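Swap Shelf News: the great July clear-out

It's that time of the summer again, and I am so happy to be writing this one! The Chuensuk Street swap runs all this week, the doors are open until 8 every evening, and the tables have never looked better. Bring what you don't need, take what you do, stay for iced tea.

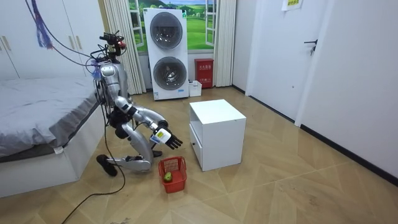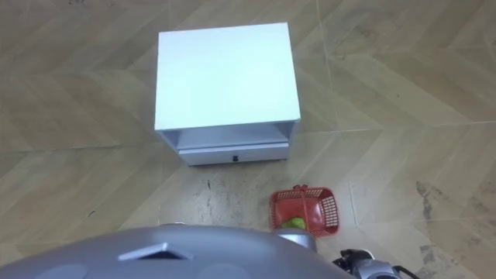 I've been thinking a lot about how we let go of things, and small furniture is where I get stuck every time. Clothes are easy (well, easier). But give me a little piece with a drawer in it and I will find ten reasons to keep it. The low white cabinet, with its open shelf over a single drawer and one dark round knob, is exactly the kind of thing I mean. You could put it by a bed, in a hallway, under a window with a fern on top. I've owned three pieces like that in my life and given away two, and I still miss both of them -- the second one especially, which held all my seed packets and a flashlight that never worked.

So my project this month was to empty every drawer in my apartment before deciding what stays. I got the idea from Decha Onsri, who gave a wonderful talk at our July supper on clearing out his parents' house. His method is simple. Take one drawer out completely, tip it onto a towel, and don't put anything back until the next morning. Sleep on it! He says most of what's in a drawer is there by accident, and after doing 14 of mine I believe him. I found a house key from two addresses ago, a bag of buttons, four tape measures, and a birthday card I had written to my sister and never mailed. (She has it now. She called me laughing.)

What I loved most about Decha's talk was how kind he was about the stuff itself. He doesn't think you should feel guilty for keeping things, and he doesn't think you should rush. His mother's recipe tins took him a whole winter, and he kept every one. The dining chairs were gone in an afternoon, to a young couple who came up from Bekemano in a borrowed van and sang the whole time they were loading.

If you want to try it yourself, start with the kitchen drawer, the one with the batteries and the takeout menus. It's quick and you'll feel terrific. Leave photographs and letters for last, and do those with someone you like sitting next to you.

A few notes for the week. Last year 122 households took part and I would love to beat that. Small furniture goes along the back wall, and please take out any loose screws and tape them in a bag to the underside. Books are welcome, but no encyclopedias this time -- we still have the set from last summer. Pots, pans and lamps are always the first to go, so come early if you're after one. Anything left at closing on the last night goes to the Pluko thrift store, and they've asked us to wash the glassware first.

Iced tea is lemon and mint on even days, peach on odd. Cups are short, so bring your own if you can, and if you have a spare pitcher with a lid, we'd be thrilled to borrow it until the weekend.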